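Re: [grippers] Anyone using the Plumimer hand-held pair?

4 Mar 2026

Nuanchan Boonyarit wrote:
> We have budget for one hand-held gripper kit before May and I'm down
> to the Plumimer pair or the Morkik. Most of our work is thin consumer
> goods, phone cases mainly. Has anyone on the list used the Plumimer
> on that kind of part? The price we were quoted is 3,000 for two
> units. I'd also like to know how bad the cables are.

We've had the Plumimer set on trial for 14 days, so I can answer most of that.

Phone cases are what we've been doing with it too. The task is two-handed: pick up a case, pass it or turn it between the grippers, put it down.

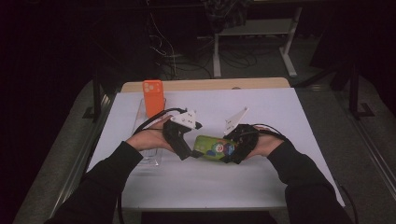 The jaws close evenly and the trigger is light enough for a long session. My target was 50 takes per person per day and we reached it on the second day. Soft cases are harder than stiff ones. If you squeeze near the middle they bow, so we tell people to take them close to an end.

On cables: they are a nuisance. Route them back over the hand to the cuff and leave slack at the wrist. Long sleeves help. We tried clipping them at the elbow and went back to leaving them free.

The camera on the gripper is better than I expected from the spec sheet. Focus is fixed. Printed artwork stays readable, which matters to us because we label which way up a case is.
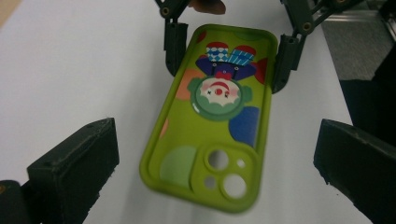 Two complaints. The fingers are blocky for flat parts, and getting under a case that lies flush with the table takes practice. The manual also skips the step for zeroing the jaws. Vaughan support sent me the missing page the same day I asked.

I haven't used the Morkik, so I can't compare. Someone at Pison had one last year and may still be on this list.

If the quote includes spare fingers I would take it. Ask before you sign, ours didn't.

Leonardo Bassi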